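Petlow garment handling project
Minutes, October 20, 2026

1. September minutes accepted without change.

2. Demonstrations. Count stands at 3,295 with the hand-held gripper. Lachance reported that 125 were rejected for lost tracking. Shoulder grasps to be logged separately from hem grasps.

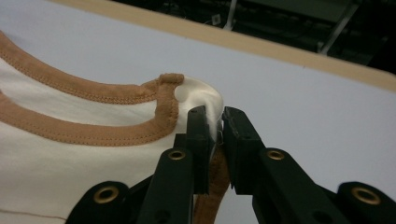
Item 2: shoulder edge grasp, cream knit garment with brown ribbed trim.

3. Remote control. Medance to record the same folds by teleoperation at Rendulthorpe, target 1,000. Start waits on the latency fix.

4. Actions. Lachance: revised labeling sheet. Medance: latency figures before the next meeting.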